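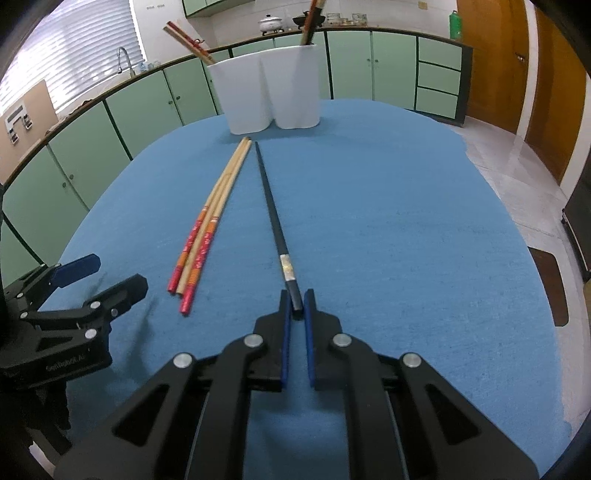
chopsticks on the blue tablecloth, kitchen table, the usual mess of my life

**1/**
OK so a few of you asked how the language thing is going, and I keep typing out the same reply, so I'm doing a thread. I've been learning Japanese on my own for a little over two years now, I'm 48, I have a job and a bad memory, and last month I read a whole novel. A short one! For kids! But a novel.

**2/**
Some background for the new people. I took two years of high school Spanish and came out able to ask where the library is. I assumed I was one of those people who "just can't do languages." I said that at parties for decades. I'd like to apologize to everyone who had to nod along.

**3/**
What got me started was a cookbook. I picked it up at a library sale in July for a dollar because the photos were gorgeous, and I couldn't read a word of it. Not even the numbers on the timings, half of them were written out in characters. It bugged me so much that I learned the kana just to get through the ingredient lists.

**4/**
Kana took me two weeks. Everybody online says you can do it in a weekend and maybe you can, I was doing it on the bus. I wrote them on the backs of envelopes. I mixed up シ and ツ for months and I still slow down when I hit one of them in a word I don't know.

**5/**
Then I did the thing where you download every app. I had Jakden, I had Stirar, I had a flashcard one with an owl-ish bird thing whose name I've forgotten. I was spending more time clearing notifications than learning anything. My streak was beautiful. I could not have ordered a coffee.

**6/**
Jakden is the one I kept. It's plain flashcards, no cartoon, no confetti. You make your own cards, and that's the part that worked for me, I'd pull a sentence out of the cookbook and the whole sentence went on the card. Single words fell right out of my head. "Slice the scallions thinly" stuck forever.

**7/**
(Stirar was fun but it wanted to be a game, and I'm a person who will play the game. I got extremely good at matching pairs of tiles very fast. I don't think that's a skill I can use anywhere.)

**8/**
My first big milestone was 800 cards. I was so proud I bought a cake. Then I stopped for five weeks, came back to a review pile that made me want to lie down on the floor, and deleted half the deck. I recommend deleting half the deck. The words you really need come back around by themselves.

**9/**
Kanji. Everyone wants to know about kanji. I tried the mnemonic books, the ones with a little story for every shape, and for me it was twice the work, I'd remember the story about the samurai and the bathtub and have no clue what the word was. I learn them inside words now and I let the rest be fuzzy.

**10/**
I do write by hand, though. Cheap grid notebook, 109 pages filled so far in the current one, same pencil. My handwriting looks like a second grader's on a moving train but something about the hand doing it makes the shape stay put.

**11/**
The word 橋 is bridge and the word 箸 is chopsticks and they're both "hashi" and the difference is pitch. And 端, edge, is ALSO hashi. I spent an entire evening saying hashi at my phone in different tunes. My neighbor must think I was trying to sneeze.

**12/**
Which gets me to listening, where I'm still pretty bad. Reading you can go at your own speed. Listening just leaves without you. I'd read a recipe perfectly well and then hear somebody say the same sentence out loud and catch "egg."

**13/**
What helped was one podcast episode, over and over. I mean the same 11-minute one about a woman's train trip, every morning for most of a winter while I did the dishes. First week I got the train. By the end I was annoyed at her for missing her connection.

## Stuff from my kitchen table
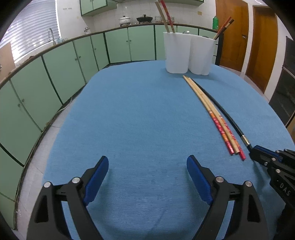

## What a normal day looks like

**14/**
I get up, make coffee, and do cards until the coffee's gone. If I haven't finished the reviews when the cup is empty, too bad, they wait. That rule saved me. Before that I was doing an hour of cards and hating every one of them.

**15/**
Lunch is reading. One page if it's a good day, one paragraph if it's not. I underline the words I don't know, and I'm only allowed to look up the ones that show up twice. You would not believe how hard that was at first. I wanted to look up EVERYTHING.

**16/**
Evenings are a toss-up. Sometimes it's a show with Japanese subtitles, sometimes it's nothing. I used to feel guilty about the nothing days and now I don't, mostly.

**17/**
Wednesday is conversation night. There's a group that meets upstairs at Esteban, the coffee place by the hardware store, big table in the back, buy a drink and you're in. I walked past the door three different times before I went up. The first night I said my name, said I like food, and then listened to everybody for an hour with sweat running down my back.

**18/**
They were so nice about it! One lady corrected my particles on a napkin and drew a little flower next to the one I got right. I still have the napkin, it's in the back of the notebook.

**19/**
If you're scared of talking, here's what I'd try: pick one tiny topic and get good at just that. Mine was soup. I could talk about soup for four minutes straight before I could tell you what I did for a living. People will ask follow-up questions about soup. It's a solid topic.

**20/**
Things I wasted money on, so you don't have to: a giant grammar dictionary (great book, way too early, it propped up my monitor for a year). A monthly plan for Drillix, which is timed grammar quizzes, and timed anything turns my brain to oatmeal. A set of kanji magnets. OK I like the magnets.

**21/**
Things that were free and great: library picture books, the "interlibrary loan" form, the cooking channels where they talk slowly because they're chopping, and setting my phone to Japanese, although I did that one too soon and couldn't find the alarm for a week.

**22/**
People ask me about tests. I took one practice test, at home, with a kitchen timer. I passed reading, bombed listening, and felt weird all day. I might do the real thing sometime. I'm not in a hurry and I don't need a certificate to make dinner.

**23/**
The novel! It's about a girl who spends a summer at her grandmother's place and there's a cat who may or may not be a ghost. It took me four months. I cried at the end and I'm maybe 80 percent sure I cried at the right thing.

**24/**
The bad parts, because there were plenty. I've had stretches where I felt dumber than when I started. I'd forget a word I'd known for a year — a baby word, like "spoon" — right in the middle of a sentence at the group. It used to ruin my night. Now I point at the spoon.

**25/**
And the plateau is real. Somewhere in the second year I quit noticing any progress at all. I went back and reread the first recipe I'd ever struggled through, the one with all the pencil marks over it, and I read it in the time it took the kettle to boil. Keep your old marked-up pages. You'll want them.

**26/**
To the person who asked if it's too late to start at 60: please start. The oldest guy in our group picked it up after he retired, and he's the only one of us who can tell a joke.

**27/**
What's next: the second book by the same author (longer, no pictures, pray for me), and counters. If you know, you know. Long skinny things get one counter, flat things get another, small animals have their own, and rabbits get counted like birds. I've been walking around the house counting pencils out loud.

**28/**
I'll put the podcast and the picture books in a reply once I find my list. If you're learning something too, any language, tell me what your "soup" is. I want to hear all of them.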